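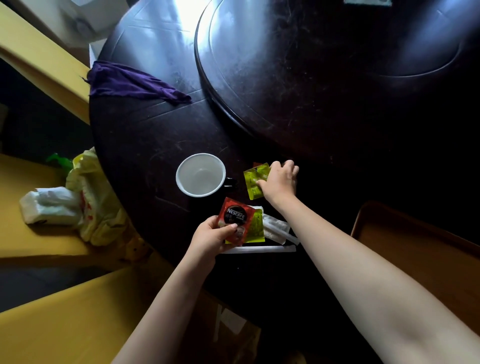

Week 2: Clearing and wiping a dining table. Most households treat wiping as the whole job, and the cloth goes around whatever happens to be standing there. Sort first. On a dark glossy table like this one, with daylight coming across it, every scratch and dust speck shows, and a purple rag dropped at the edge does nothing for them while there are still coffee sachets and a mug to work around. Group sachets by colour if you must, by drink if you intend to drink them.

The lazy susan gets its own wipe, rim included. Turn it, not yourself.

Reading for Thursday: Crenshaw, chapter 14, on crumbs. It is longer than you would expect. Bring your own cloth; the Anberg ones have not come back from the wash since May.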